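Workshop Notebook, Hardware Recovery Bench
September 2021
Entry by Nadine Karaki. Copy to Aurel Moldovan.

Subject: Server from the Kodikara office, intake and board inspection

The unit was received from the Kodikara office with a request to determine whether the board and processor may be returned to service or should be released for parts. The intake sheet lists the fault as "does not start reliably, memory errors reported." No log files were supplied. The asset number on the sheet is 1,946 and agrees with the tag on the lid. The unit has been entered in Hekix under the same number.

The unit was last opened in July, according to the service slip taped inside the lid. The slip records a fan replacement and nothing further. The initials on it are not legible. Aurel has been asked to check whether the July work was done in this workshop or by Skarus under the old contract. If it was Skarus, the slip should have a job number, and it does not have one.

Preparation. Power cord removed at intake and the unit left standing overnight before the lid was taken off. Wrist strap and mat tested before work began, both within limits. The mat at the left end of the bench has a worn corner and should be replaced at the next order. Drives were removed first, bagged, and placed in the locked cabinet in accordance with the data handling procedure. The drives are not part of this inspection and are not to be connected to any workshop machine.

Memory. All modules were removed before inspection of the slots. Each module was labeled with the name of the slot it came from, using the names printed on the board, and put in the divided tray. Colleagues are reminded that the printed names do not run in plain numerical order from one side of the bank to the other. The label must be copied from the board and must not be worked out from position. The previous unit of this type was reassembled with two modules exchanged, and the better part of an afternoon was lost in finding it.

The slots were blown out with clean air at low pressure and examined under the magnifier. No bent contacts were found. A small amount of gray dust remained at the latch end of DIMM2_CPU1 and was lifted with a dry brush. The latches were opened and closed by hand and all move freely.

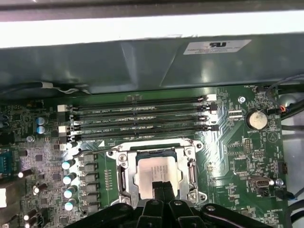
Board with memory removed, CPU1 socket and processor.

Processor and socket. The heat sink was removed in the order given in the service sheet, loosening opposite corners a little at a time. The old thermal compound had dried hard at the edges. It was softened with solvent and wiped off with lint-free cloth, working inward so that nothing was carried toward the socket. The printed markings on the processor are faint. They were read under the side lamp and entered in Hekix, and should be confirmed by a second person before the record is closed.

The processor was then lifted out and the socket contacts were examined at low magnification from two directions. No contact was found out of line. No residue was found in the socket. The processor was returned to the socket, checked against the alignment notches, and secured with the load lever.

Capacitors. All capacitors near the memory bank and the socket were examined for swelling and leakage. None was found. This does not exclude a weak part, and a measurement under load is still required.

Cables. Routing was compared with the drawing in the service manual. One cable tie near the power connector had been pulled very tight and had marked the insulation. The tie was cut and replaced. The conductor is not exposed.

Test plan. The board is to be started with one module only, in DIMM1_CPU1, and the memory test run for 20 minutes. If no errors are reported, modules will be added one at a time, with the test repeated after each. When the full set is in place, the Tumix load program is to be run for 600 minutes with the lid closed. Inlet and outlet temperatures are to be noted at the start and at the end. Any error ends the run, and the slot name and module label are to be written down before anything is moved.

Fresh thermal compound is required before any start. The open tube in the drawer has passed its date and has been discarded. A new tube has been requested under stock line 123. The unit is not to be powered until it arrives, and a tag to that effect has been placed on the power inlet.

Provisional finding. No physical damage was found on the board, in the socket, or in the memory slots. The reported errors may come from a module, from dust at the contacts, or from a poorly seated heat sink. No decision on return to service will be made until the load run is complete.

Open items
Second reading of processor markings: A. Moldovan
Origin of July service slip: A. Moldovan
Thermal compound, stock line 123: N. Karaki
Replacement mat, left end of bench: N. Karaki
Reply to the Kodikara office with provisional finding: N. Karaki, after the first memory test

Added later the same day: Aurel has read the processor markings independently. They agree with the entry in Hekix.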